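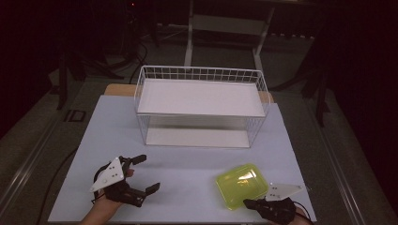
Why do grown-ups put shelves inside baskets?

Look in a kitchen cupboard some time. Most of it is air! You put one lunch box in, and there's a big empty gap on top of it where nothing goes. Then you pile another one on, and another, and the whole lot slides out on your foot.

A shelf fixes that. One flat panel, put in halfway up, and now you have two floors. Like a bunk bed – same bedroom floor, two kids sleeping.

Why wire?

Wire baskets are mostly holes. Good thing too. Air gets in, so a box that's still a bit damp from the sink can dry off. Crumbs fall through. And you can see whats in there without pulling it all out.

But holes are a pain for small stuff. Pencils poke out, lids tip over. So people lay a flat panel in the bottom. Now it's got a proper floor, with the see-through sides still there.

Downstairs or upstairs?

Big question. Ask yourself how often you need the thing.

Every day – upstairs, on top of the shelf, easy to grab.
Not so often – downstairs, under the shelf.
Heavy – downstairs, always. A basket with heavy things up high gets tippy.

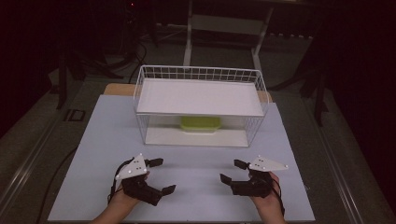 And measure first! The space under a shelf is only so tall. Tharindu Hettiarachchi in our reading group tried to get a cereal box under a shelf and it was never going to fit, not even sideways. Use a ruler or just hold the thing up next to the basket and look.

Going in from the side or the end can be tricky when there are wires in the way. Sometimes it's quicker to lift the shelf out, put the box down flat, then put the shelf back.

What about lids?

A food container is two things, really. The bottom part (the base) and the lid. If the base is clear you can see your grapes. If the lid is a bright color you can find it in a messy drawer. Keep them together and you won't have 10 bases and no lids, which is what happens at my house.
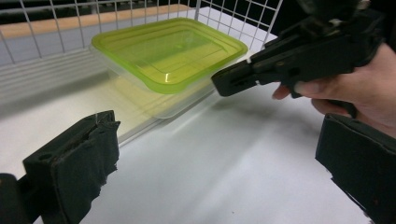 Clear base, green lid. Easy to spot!

Look at the sides of a box like this one. They lean in a little toward the bottom. That's called a taper. Lots of containers have it, and it means empty ones can sit one inside the other. Try it with paper cups, same idea.

Try it at home

You need: a basket, a peice of stiff cardboard, a ruler, up to 25 small things (ask first).

Measure across the inside of the basket. Get a grown-up to help cut the cardboard to fit. Find something to rest it on – four plastic cups work, one in each corner. Now load it up. Which things go downstairs? What won't fit? Swap them round and try again.

Words to know
Panel: a flat piece of something
Grid: lines that cross to make squares
Taper: to get narrower toward one end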